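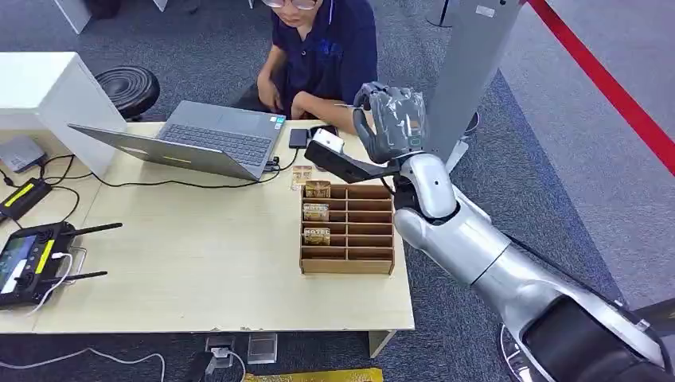
¿Hay que saber jugar al golf para trabajar con nosotros? Basta con que te guste estar al aire libre y madrugues sin dramas; el swing ya te lo corregimos entre todos (o te lo estropeamos, según el día).

Empleo y prácticas | Campo y cantina

Soy Aurelio Gallardo y llevo la salida del hoyo 1 en Karkine, el campo de Ustholm. En enero abrimos temporada de torneos sociales y busco 7 personas para el equipo de marshals y caddie master. Vas a ordenar los buggies, dar las salidas y recorrer la segunda vuelta para que nadie se duerma en el green del 14, ¡que los sábados aquello parece una verbena!

Son 40 horas a la semana en turnos rotativos, con 1.872 euros brutos al mes, comida en la cantina y juego gratis a partir de las cuatro. Si prefieres media jornada, solo mañanas, quedan dos plazas a 780 euros.

Pido carné de conducir y español fluido. Si además te defiendes en inglés, mejor, que vienen muchos grupos de fuera. Lo de las reglas de golf lo damos en un cursillo de tres tardes, pagado.

Manda tu currículum a Yolanda Thibodeaux, en la oficina de Metovham, calle Vallejo, o déjaselo en mano. Cuéntale dos líneas sobre ti, que se las lee todas.

Usamos cookies propias y de terceros. Aceptar | Configurar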